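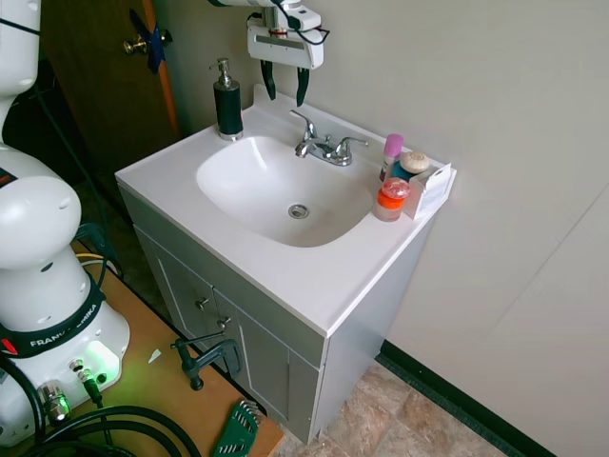 Reports > Housing Repair Fund > Ullow Home Repair Program > Interim report

Ullow Home Repair Program
Interim progress report to the Drillum Foundation
February 23, 2020

This report covers the period from the November payment to the present. It follows the headings in the grant agreement, with a section at the end on changes we are asking you to approve.

1. Where the program stands

The grant pays for small plumbing and bathroom repairs in owner-occupied homes where the owner is over 65 or has a disability that makes bathing or washing difficult. The target for the full term is 200 homes. As of this report, work is finished and signed off in 168 of them. We expect to reach the target before the term ends, though the remaining homes include several of the harder jobs, which we put off until the frozen-pipe season was mostly behind us.

Most of the work has been ordinary. Dripping faucets, slow drains, toilets that run all night, shutoff valves that no longer turn. In the older streets on the east side of Ullow we are still finding galvanized supply lines that have closed up with rust, and a homeowner who called about low pressure at the sink often needs the whole branch replaced back to the main. Those jobs take 2 visits at a minimum.

2. Work completed since November

The winter schedule was slower than planned. A cold spell brought in a run of burst pipes, and under the emergency clause in the agreement those went to the front of the line. Planned visits were moved back, and every household affected got a phone call and a new date. A few were moved more than once. We have apologized to them, and they are now first on the spring list.

Vanity and sink replacements picked up again after the holidays. We have settled on one-piece tops with the basin molded in for nearly all of these jobs. They go in faster than a separate basin, there is no rim to reseal, and the older homeowners find them easier to wipe down. The cabinets come from Ruangrit Supply, which has held its price since the start of the grant. Delivery has been reliable except for one order that arrived with the doors hung on the wrong side.

Grab bars were added to the standard visit in November. The crew now asks at every home, whatever the original complaint was. Uptake has been good. Where the wall has no blocking behind it, the crew opens a section, adds lumber between the studs, and patches. Patching is done to a paint-ready finish and the household does its own painting unless it asks for help.

3. Spending

Labor is slightly under budget and materials are over. The overspend in materials is almost entirely supply pipe and fittings for the line replacements described above. We had set aside $2,000 for unplanned pipe work, and that line is now used up. Further pipe work is being paid for from the labor savings, which the agreement allows without prior approval as long as we report it. Please take this as that report.

Permit fees have come in as expected. The town still charges a separate fee for the inspection when a supply line is moved, and we have asked whether it can be waived for grant work. There is no answer yet.

4. Scheduling and records

We moved all job records into Flivia at the start of the winter. Before that, the intake sheets, the crew calendar and the sign-off forms were kept in three places, and it was easy for a follow-up visit to be missed. Intake staff can now see which homes are waiting on parts and which are waiting on a permit. The crew leads were doubtful at first -- the phone version is slow where the signal is weak -- and they still carry paper forms for those streets. The paper forms are entered the same afternoon.

One gap remains. Homes signed off before the move have only basic entries, with no parts list. If a part fails in one of them, we have to go to the filing cabinet. We plan to enter the older parts lists over the summer.

5. Problems

Finding a licensed plumber for the second crew took longer than it should have. The first person hired left for a job closer to home, and the second crew worked without a lead for part of the winter, doing only tasks that do not need a license. The position is now filled.

Callbacks are low but not zero. The most common cause is a weeping trap joint under a new sink. Crews now fill the basin, release it all at once, and check the joints with a dry paper towel before packing up. We will report on whether callbacks drop.

Some households on the waiting list have turned out to be renters. They are not eligible under the current terms, and we have been referring them to the county office. Several told us they had already been there.

6. Changes requested

a) Permission to move the remaining labor savings into materials as a single transfer, in place of reporting each job.

b) Permission to serve renters whose landlord agrees in writing not to raise the rent for a set period after the repair. Draft wording is attached.

c) An extension of the final report deadline by one month, so that it can include callbacks from the last homes. No additional funds are requested.

The next payment request will be sent separately, with receipts.

Ullow Home Repair Program | Contact the program office | Back to top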